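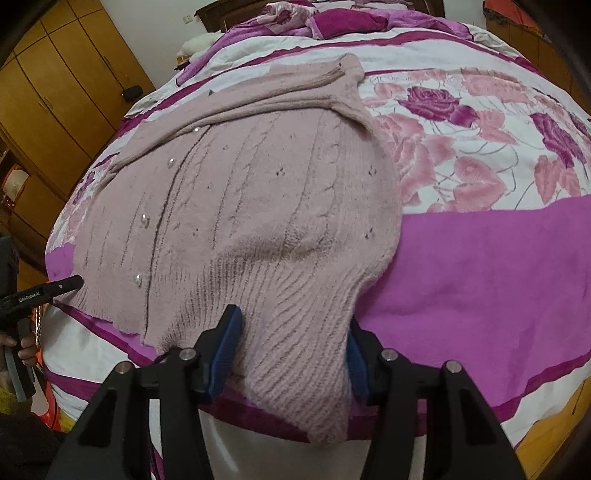

Figure 1. Knitted cardigan with cable pattern and four buttons.

Resident Parties in Hastport Council Elections
Project report, local government unit
Submitted August 3, 2019

1. Purpose
The report examines how the Wumlow Residents' List, a local party formed by tenants of the Wumlow estate, came to hold seats on Hastport council. It covers candidate selection, enrolment of voters and conduct in office.

2. Sources
Council minutes and the party's own newsletters were read at the Leblanc Library. One former organizer, Aníbal Simões, was interviewed by telephone. Newsletters for the first year are missing from the library's set, so the account of that period rests on the interview.

3. Findings
The List was founded after council voted to close the Lavov Street clinic. Its first meeting adopted a short platform: reopen the clinic, publish rents and hold council sittings in the evening. Simões stated that 12 people went door to door and enrolled more than 900 voters before the first election.
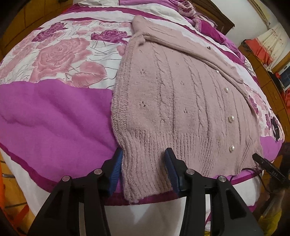

The List ran candidates in two wards and won both. Its councillors voted with the labour group on housing and against it on parking charges. Evening sittings were adopted in their first term. The clinic did not reopen; the building was leased as offices for 20 years.

4. Limits
Turnout by polling place was not available. The effect of enrolment cannot be separated from the redrawing of ward boundaries in the same year. The interview was not checked against a second organizer.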